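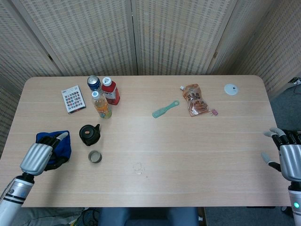
A blue cloth on the light wood-grain table, with the folding divider behind.

Call for participants: the Birncombe Fellowship for Growing Social Enterprises

Are you running a small venture that does some good where you live, and have you started to wonder whether it could do the same good in the next town, or the next country? Then we would love to hear from you!

Birncombe is looking for 16 founders and co-founders to join our next fellowship, which begins in October and runs for five months. You might be repairing wheelchairs, teaching evening bookkeeping to new arrivals, or selling surplus vegetables from the back of a van (we have had all of these, and we still get a box of carrots now and then). What matters to us is that your work already earns at least part of its own keep and that you are curious about where else it might be useful.

Fellows meet online every other week and come together twice in Urham, for three days each time. In between you will be paired with a mentor who has taken a venture across a border and remembers the hard parts — the paperwork, the partners who went quiet, the price that made sense at home and nowhere else. Helge Fjeld, who leads the program, also keeps his door open for long phone calls, and he means it.

There is no fee. Travel and lodging in Urham are covered, and each venture receives a grant of $1,064 toward a first trip to meet possible partners. Our friends at Mustora will help with contracts and licensing, and Awwad will host the closing event.

You should be able to set aside roughly 5 hours a week, and you need to be comfortable talking in English, though it certainly doesn't have to be perfect!

To apply, send us two pages about your venture, in your own words, along with the name of one person who knows your work well. Applications are due by March 20, 2021. If you're not sure whether you fit, please write to us anyway and ask.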